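Forums > Makers and Tinkerers > Robotics > Shows, Visits and Open Days
Last updated: January 7, 2025

Clesedness open day — who else went?
Posted by fitriani_oei in Shows, Visits and Open Days

Hello all, and I hope everyone had a good break. I promised a few of you I'd write up the open day at Clesedness once I'd had a chance to sit down with a pot of tea, so here I am with the tea and rather too many thoughts.

I went with my nephew, who is 7 and had packed his own sandwiches the night before. We got there early, which I'd recommend to anyone going to the April one, as the parking behind the Fonlow building fills up fast and the walk from the overflow lot is longer than the map makes it look. They give you a sticker and a floor plan at the door, and then you're free to wander, which I liked very much. The last place I visited marched us about like a school trip.

We saw the pallet machine first (loud, very impressive, I wouldn't want one in my kitchen) and then the Kusuma talk on grippers, which was a bit over our heads. But the table I keep coming back to is the one with the little blocks. The arm works on a wooden board with colored shapes on it, sorting and pushing them around, and we must have stood there for half an hour. My nephew wanted the yellow heart to go next to the green star, and he told the arm so, several times, in a very firm voice.

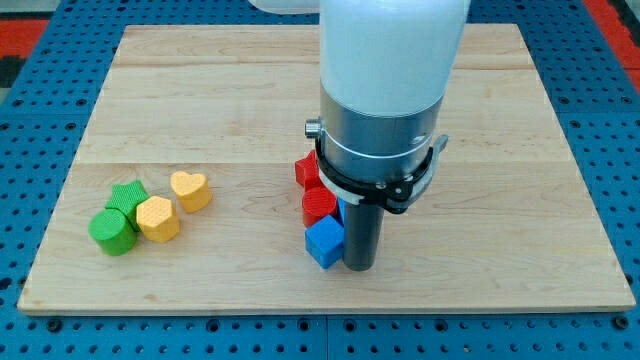
Clesedness Visitor News, Issue 31

The tool on it is so plain! Just a straight black rod, no fingers or suction cup or anything of that sort, coming down right beside the red and blue blocks. I'd gone in expecting a hand. Skye Dunbar was running the table and she was lovely about it, answered every question a small boy could come up with and a good many of mine. She told us a pushing task is harder than it looks, as the blocks lean on each other and turn when you don't want them to. I thought of moving furniture with my sister and understood completely.

Did anyone else see it? And did anyone make it to the upstairs session? We ran out of legs.

---

gearbox_gus wrote:

Great write-up Fitriani, and good to hear the young man enjoyed himself. I was there in the afternoon and I have to say I came away less charmed than you did. I drove three hours, and a fair bit of what was on show was toy stuff. Blocks on a board is fine for the kids, but I was hoping for more real work — welding, machine tending, that kind of thing. The pallet cell was the only station I'd call a job of work, and the line for it was out the door by lunch.

The coffee was good, I'll give them that.

---

marlowe_bench wrote:

Gus, I'm going to disagree with you, and I say it with affection because you helped me with my stepper drivers last winter and I haven't forgotten it.

I teach shop two days a week, and the block table was the one I'd most like to bring my students to. With a welding robot you stand behind a screen and see sparks. With the blocks you can follow every decision. When red and blue are jammed up against each other like that, with the rod right in among them, you start asking yourself which side you'd push from, and then you get to see whether the arm agrees with you. I guessed wrong most of the time and had a wonderful afternoon doing it.

I also liked the blue table with all the holes. I've been wanting a perforated top for my own bench for ages, so if anyone knows a supplier who'll sell a single one to a private person, please message me!

---

gearbox_gus wrote:

Fair enough, and the stepper drivers were a pleasure. I'll grant you it's good teaching. I still think a place that size could put the shop floor on the tour, even if it's only from the walkway.

---

oser_fan_500 wrote:

Upstairs session report for Fitriani: it was the Oser people on safety fencing, and it ran long. Useful if you're setting up a cell, probably not one for a 7 year old. There was a nice bit at the end where they let people ask about their own garages, and one man had brought drawings.

On the toy question I'm somewhere between the two of you. I'd have liked a sign at the block table saying what it was for. I only found out by asking Skye, and she had a crowd by then, so I got the short version.

---

fitriani_oei wrote:

Thank you for the upstairs report, I feel much better about missing it now. And Gus, I do take your point about the drive, I only had to come across town. I wrote to them this morning to ask if the April day will have the shop floor open, and I'll post whatever they tell me. Marlowe, my brother-in-law got his bench top from a school that was closing its lab, so I'll ask him if there were any left and send you a message tonight.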